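Where Does Paper Come From?

Quick, look around you! How many things made of paper can you spot without getting up? Books count. So do cereal boxes, stickers, sticky notes, the label on the glue bottle and the bag your bagel came in. Paper is so ordinary that it's easy to forget somebody had to figure out how to make it.

So let's get into it, because paper has a really great story.

Tiny threads, all tangled up

Tear a corner off an old envelope and look closely at the ripped edge. See the fuzz? Those little hairs are called fibers, and they are the secret of every sheet of paper in the world. Most of them come from trees. A fiber is long and skinny, like a piece of spaghetti, only much, much smaller.

When you drop a lot of fibers into water and stir, they float around every which way. Drain the water through a screen and the fibers settle on top of each other in a big flat tangle. Press that tangle, let it dry, and you have paper! No glue needed. As the water leaves, the fibers grab on to one another all by themselves.

Before trees

People in China were making paper nearly 2,000 years ago. They used tree bark, old rags, hemp and even worn-out fishing nets. The idea traveled slowly from place to place, and by the year 1600 there were paper mills all over Europe, most of them beside rivers. They needed the water for mixing the fibers and also for turning the big wheels that ran the machinery.

Those mills made paper out of rags. Old shirts, old sheets, old sails — into the vat they went! But as more people learned to read, they wanted more books and newspapers, and there just weren't enough rags to go around. In the 1800s, inventors worked out how to make paper from wood, and suddenly there was plenty.

From log to roll

At a paper mill today, the bark comes off the logs first. Then a machine with whirling blades chops the wood into chips the size of a big postage stamp. The chips get cooked with chemicals in a giant pot called a digester (yes, like your tummy!), and this loosens a natural glue called lignin that holds wood together. What's left is a mushy brown soup called pulp.

The pulp is sprayed onto a moving screen, squeezed between rollers, and then dried on hot metal drums. It comes off the end in a roll that can weigh more than an elephant.

Why is some paper brown?

Wood pulp starts out brown. If the mill leaves it that way, you get kraft paper, the stuff used for grocery bags and package wrapping. "Kraft" is the German word for strength, and it's a good name, because those long fibers are tough. To make white paper, the mill has to bleach the pulp to take the brown out.

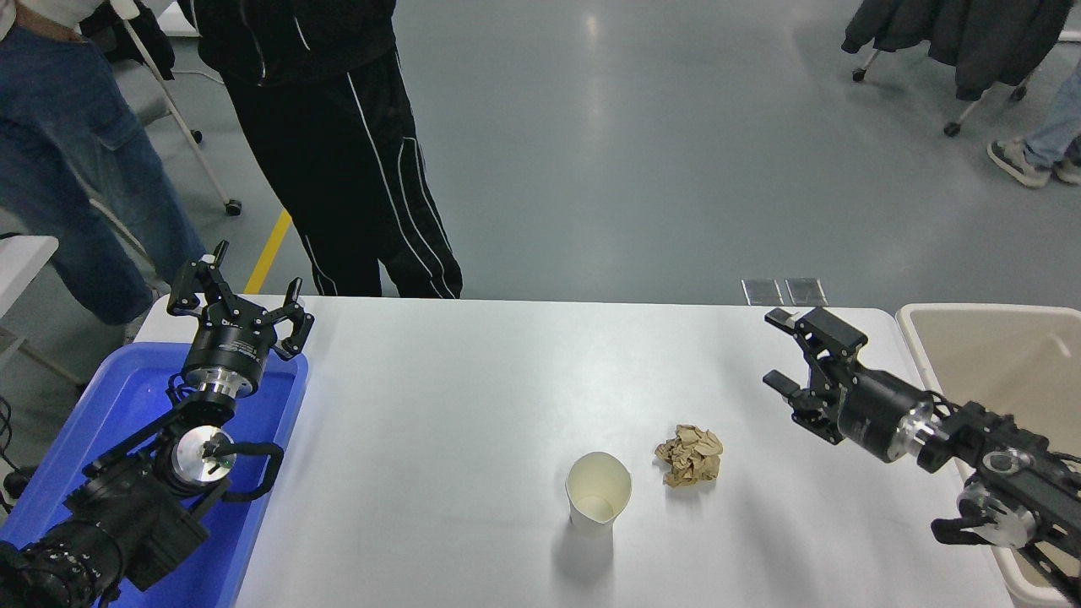
Try this with a piece of scrap paper. Rip it from top to bottom, then turn another piece and rip it from side to side. One tear will probably go pretty straight and the other will wander off wherever it likes! That happens because the fibers mostly line up in one direction as the pulp rides along the screen. Papermakers call this the grain. Newspaper is the very best for testing it.

Now about cups. Plain paper soaks up water, so how can you drink lemonade out of it? A paper cup usually has a super thin coating on the inside, often a kind of plastic, that keeps the drink away from the fibers. The coating does make cups harder to recycle than a newspaper, so check the rules where you live.

Round and round

Old paper can be mixed with water and turned back into pulp. The ink gets washed out, and off it goes to become an egg carton or a cardboard box. Each trip makes the fibers a bit shorter, though, and after 5 trips or so many of them are too stubby to hang on to each other. Mills often stir in some new fibers to help.

Words to know
Fiber: a tiny thread from a plant
Pulp: fibers mixed with water
Lignin: the natural glue in wood
Grain: the direction most of the fibers point

Written by Darcy Caron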